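About Us

Small-Room Laundry, the Susstead Way

Hello and welcome! Susstead is a little school for people who live in little rooms. We teach hand washing, mending, folding and storing clothes to students, apprentices, seasonal workers and anyone else whose whole household fits between a bunk bed and a window. We love this stuff, and we think you might too, once somebody has shown you how to get a wool sweater clean without a machine (it's easier than you'd guess!).

How we started

Susstead began with Omolara Effiong and a very long December. Omolara was in her second year of college in Sendport, sharing a room on the fourth floor, and the two washers in the basement were both out of order until after the break. She had grown up washing her own socks in the kitchen sink, so she just carried on doing it. Then her roommate asked how she got them so soft. Then the people across the hall wanted to know, and before long there was a line of students at her door on Sunday-night-before-classes sort of evenings, holding shirts with coffee on them.

She wrote everything down on one sheet of paper and taped it up by the stairs. It was called "Mora's Sock Sheet," Mora being what her family calls her, and people kept taking it home, so she kept copying it out. We still give that sheet to everyone who signs up. It has grown to both sides of the page and the drawing of the heel is much better now.

What we teach

Our main course is called Basin Basics and it runs for four evenings. The first is all about water and soap: how much soap to use (less than you think, almost always), how warm the water should be for cotton and how cool for wool, and how to read those tiny symbols on the care label. The second evening is socks and underwear. The third is shirts, collars and stains, and it's the noisy one, with everybody bringing in their worst disaster and comparing. The fourth covers sweaters, scarves and anything else that has to dry flat.

We also run a mending evening each month, where you can learn to darn a heel, sew on a button so it stays on, and fix a pocket that has been eating your change. Come with your own mending or borrow something from the practice basket.

Why we're so keen on socks

Every course at Susstead has socks in it somewhere. They're small, they're cheap to practice on, everyone owns some, and they teach you nearly everything. A sock has a cuff that stretches, a heel that wears thin and a toe that collects whatever was in your shoe. If you can wash one well you already know how to treat most knitwear.

Gray knitted socks are a favorite of ours for beginners. A speckled yarn is forgiving to look at, but you still have to check the heel and toe by feel and turn the whole thing inside out, and that's a good habit to get into early. We soak, press gently, lift, let the water run out and roll the sock in a towel. No wringing! Wringing is how a perfectly good cuff goes baggy.

What you need

Very little, and we're proud of that. A basin is lovely if you have one, but a clean foam box holds water perfectly well, weighs next to nothing and can live under a bed when you're done. Add a sponge for collars and for wiping down the table afterward, a mat to put under the box, an old towel and a mild soap. That's the full list for Basin Basics. If you're missing something, tell us, and we'll lend it to you for the length of the course.

Please don't buy a special kit. People do turn up with bags of sprays and brushes, and we have a nice time trying them out, but the box and the sponge end up doing most of the work.

Where we work

We like to teach in the kind of room our students live in. A dorm room with a bunk along one wall, a worktable and a balcony door at the end has everything you need for a wash, and working there means you sort out the awkward parts as you go: where the full box stands, where the wet things hang, how you get past the ladder with your hands full of dripping knitwear. It's a tight fit and it makes for great conversation. 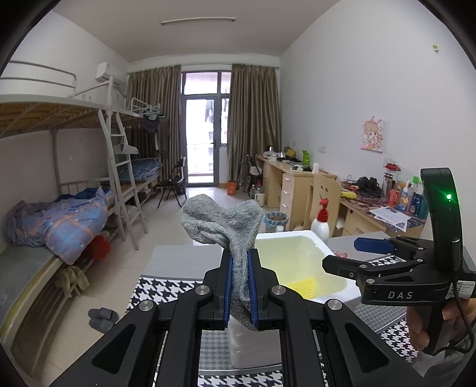 Who comes to us

All sorts! In our last round we had 28 people across the evening groups, from first-year students who had never washed anything by hand to a retired ship's cook who could have taught the stain class herself (and did, for one memorable half hour on the subject of beet juice). You don't need any experience. You don't need to live in a dorm either. Plenty of our people have a studio, a rented room or a camper, and the lessons carry over just fine.

We keep groups small so that everyone gets a place at the table and a turn with the water. If you'd like to come with a friend, sign up together and we'll put you side by side.

The swap shelf

The shelf started as a joke about single socks and has become one of our best things. Bring any clean, odd sock and put it on the shelf. Take any you like. There were 117 of them at the last count, and pairs do get made, though some of them are pairs only in spirit. The shelf also takes spare buttons, leftover darning yarn, clothespins and hangers.

How lessons run

Evening groups begin at 6:30 and finish by 8:30. The first part is a demonstration, then you wash your own things while Omolara goes from person to person. We put the kettle on halfway through. Bring two or three items that need washing, plus a plastic bag to carry them home in, because thick knits will still be damp when you leave. We go over drying at the end: lay wool flat on a towel, hang cotton by the toe, open a window if you can, and keep everything off the heater, please.

Can't make an evening? The Sock Sheet is available by mail, and Omolara is happy to answer laundry questions in writing. She particularly enjoys mystery stains, so include as much detail as you can about what you ate.

Get in touch

Stop by before an evening group or leave a note in the box at the Sendport front desk with your name, how to reach you and which course you're curious about. We read them all and reply before the next course begins. New groups start whenever we have enough names for a full table, and the mending evening is open to drop-ins, so come along with that sweater!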